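Skip to content
Search this journal
Search by title, author or keyword
Go

February 3, 2026
Bindu Thevar and Zulmira Lobo

4. Results and what they can bear

4.1 Do reviews sell seats at small rental theaters?

It is widely believed among people who hire small theaters that a good notice fills the house. The belief is old, it is repeated in nearly every guide for first-time producers, and it is printed on the back of a great many flyers. We set out to test it with the box office records of two rental houses, the Kurura and the Brabec, and we came away less sure than the guides are.

The records cover 20 productions. Every one was a musical play or a chamber opera with live accompaniment, and every one rented its room for a fixed run. Neither house has more than 300 seats. Between them the productions sold 3,916 tickets in the period we could match to a review date, and 2,353 of those were sold before any review had appeared. Put another way, well over half of the audience had already paid when the critics sat down to write. Whatever moved those buyers, it was not a notice in the paper.

The usual answer is that the remaining tickets, the ones sold after the notice, show the effect we are looking for. We doubt it. Sales at both houses rise in the last days of a run whether or not anyone has reviewed the show. Friends of the cast put off buying. Choir members bring their section on closing night. A production that got no review at all would show the same late rise, and in our records the ones without reviews did. To credit the critic with that rise is to credit the rooster with the morning.

4.2 The trouble with quoted praise

Producers rarely use a whole review. They use a phrase, and the phrase tends to be about the one part of the evening the critic liked. We read the full text behind each quotation used in the publicity for our sample. Praise for a pianist was often followed by a paragraph of real doubt about the staging. Praise for a lead singer stood next to a complaint that the spoken scenes dragged. None of this is dishonest in the ordinary sense - the words were written, and by the person named - but it makes the quoted phrase a poor measure of what the critic thought.

Earlier work has treated the quoted phrase as if it were the review. Scores were assigned to the excerpts, the scores were set beside ticket sales, and a weak link was reported as a firm one. We repeated the exercise with the full texts and the link all but went away. We do not claim that it was never there. We claim that a study which reads only the flyer will find out what the flyer wanted to say.

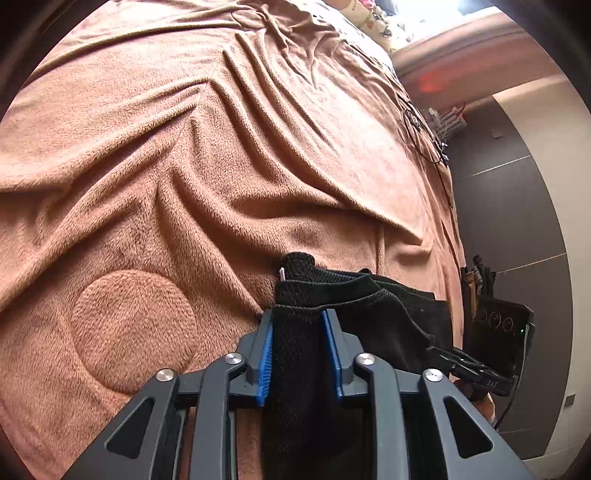 Figure 1. Black honeycomb-knit mesh between two ridged blue grip pads.

4.3 Word of mouth, and why we are careful with it

When reviews fail to explain sales, the next suspect is word of mouth. It is an attractive idea and very hard to test. Both houses asked ticket buyers how they had heard of the show, using a drop-down menu on the Cleteo booking page. The most common answer was "friend or family," and it would be easy to stop there.

We see two problems. The first is that "friend or family" was the top item in the menu, and people in a hurry pick the top item. The Brabec moved it to the bottom of the list in September, and its share fell in the weeks that followed. The second is that the answer mixes two very different things. A friend who saw the show and liked it is word of mouth. A friend who is in the show and sent a link is a sales force. Our interviews with producers suggest that the second kind is far more common, though producers have their own reasons for saying so, and we had no way to check.

We asked one of the companies, Trisero, for its mailing records, hoping to separate the two. The records listed cast invitations for some productions and not for others, and the gaps did not look random. Shows with weak sales were more likely to have nothing on file. We left these data out of the main comparison. Readers who have seen them used elsewhere should ask how the missing shows were handled.

4.4 Price, comfort and the room itself

Managers at both houses told us that sight lines and sound bring people back. This may be true. It is also what a manager with a room to rent would say. Return visits can be counted only when a buyer uses the same email address twice, and a household that shares tickets may well use several. The return rates we were given are therefore floors at best, and we could not find a sound way to compare one room with the other.

Price is cleaner. Within a single production, cheaper seats sold first at both houses, including seats with a partly blocked view. This held for comic and serious pieces alike. If the quality of the view mattered as much as the managers believe, we would expect the blocked seats to linger. They did not. A buyer may of course not notice the warning on the booking page, and we cannot rule that out. 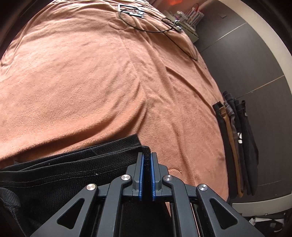
Figure 2. Folded corner of a black garment with edge stitching, held between two blue pads over a peach-pink blanket.

4.5 Limits

Our sample is small and both houses sit at the cheap end of the rental market. A touring company with a paid press agent may live in another world. We also had no say over which productions were reviewed, and critics choose what they go to see. A show that draws a critic may already be one that people were talking about, in which case the review follows the interest and does not cause it. We tried to correct for this using advance sales and were not satisfied with the result - the correction changed sign depending on whether previews were counted.

What we can say is narrow. At these two houses, in these runs, the timing of sales gives little support to the claim that notices fill seats. A producer with a limited budget might still want a good review for other ends, such as a grant application or the next rental agreement, and those uses deserve a study of their own.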